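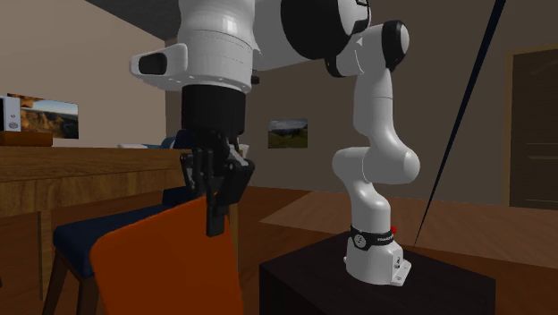 Vircombe Recipe Cards

Welcome! This is a collection of 1,293 home recipes from the town of Vircombe, typed up from handwritten cards and church cookbooks. We love these recipes and we're so glad to finally have them in one file.

What's in it

Each row is one card: title, ingredients, method, the year if the cook wrote one down, and a notes column. Read the notes! That's where people argue about lard (and where one cook crossed out her sister's oven temperature twice).

706 of the cards are baking. Soups come next, then pickles, then a big happy pile we filed under "other."

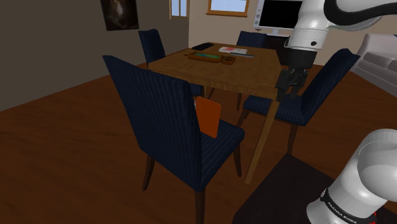

Spelling is left as the cook wrote it, so you'll find "receipt," "choclate" and four versions of rhubarb. If you want to search by ingredient, use the column called plain_ingredients, which Li-hua Lo cleaned up by hand. Amounts like "butter the size of an egg" stay put in both columns.

Known problems

Water stains ate parts of the Donnelly box, and missing words are marked with [?]. Some cards turn up twice with tiny changes. We kept both.

None of the canning recipes have been checked against modern safety advice, so please look that up before you put up a batch.

Credits

Typing: Kalkidan Belay and Keith Whitelaw
Proofreading: Ruby-Lee Baxter

Last updated November 2024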